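4.2 How the children put things away

I should say up front that I never set out to write about tidying. I was at the Carkville playroom to look at building (towers, mostly, and the arguments that go with them), and it was Charmaine Ngcobo who kept telling me I was packing up my notebook too early. "You leave right when it gets good," she said, and she was right! So from December on I stayed for the cleanup, every session, and this section comes almost entirely out of those last few minutes.

The routine at Carkville is pretty loose. A grown-up sings the first line of the cleanup song, somebody groans, and the blocks are supposed to end up in the bins. There were 32 children in the group over the season, all of them between three and six, and I don't think I ever saw two of them go about it in the same way. Some scoop. Some throw (Bheki has opinions about the throwers). But a good number of them did something I hadn't read about anywhere, and I've ended up calling it staging: before anything goes into a bin, the blocks get put in order on the table next to it.

Staging takes time, and that's what makes it interesting to me. If all you want is an empty table, it's a silly extra step. A child who stages handles every block twice, once to line it up and once to put it in. Hauwa Lawal, who went through the session notes with me, first coded it as stalling, and I can see why. The kids who staged were often the last to the snack table. But when we went back over our 132 cleanup episodes together we started to doubt that reading, mainly on account of how cross the children got if an adult swept the row into the bin for them. A staller would be glad of the help, or at least wouldn't burst into tears over it. One boy took the whole lot back out, set up his row again from the beginning, and then put the blocks away himself, one at a time, left to right, glaring at me.

We ended up sorting what the children did into 4 types, which I've named as plainly as I could: dumping, handing over, sorting, and staging. Sorting and staging get mixed up easily, and Hauwa and I went back and forth on this for weeks. What we settled on is that sorting needs a rule you could say out loud (all the reds first, big ones on the bottom) and staging doesn't. A staged row can be any old colors in any old order. What matters is that it's a row, that it's separate from the bin, and that the blocks in it have been brought together on purpose. Figure 2 has the smallest version of it, with three cubes, red, black and green, side by side and touching, and the blue bin standing a little way off.
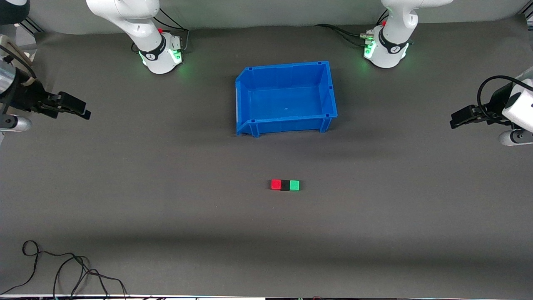 Figure 2. A staged row of three cubes, with the open bin beyond it.

Touching turned out to matter more than I'd have guessed. Children who left gaps between their blocks nearly always drifted off to something else before the bin got its share, while the ones who pushed them up snug tended to finish. I wouldn't hang too much on this (it's one playroom, and I was the one deciding what counted as a gap), but Markos Konstantinidis had noticed the same thing with the older kids at Ntuli and we hadn't compared notes before then. His guess is that a closed-up row feels like one thing, so you're putting away one thing, and that's a job you can see the end of. I like that a lot. I'm less sure how you'd test it.

The bin plays its part too. When the bins were on the floor we saw very little staging, just armfuls going in from above. Once Lesego Mabuza talked the playroom into keeping them up on the table, where the children could see inside, the rows started showing up all over the place. Open-topped bins did better than the lidded Gindau boxes, which the children mostly used as drums. I'd love to say more about distance, whether a bin close by gets you a different kind of row from one that takes a stretch to reach, but we didn't start writing down where the bins were until late in the season and the early notes are useless for it. Section 4.3 picks this up again with the Ntuli sessions, where the bins had fixed places.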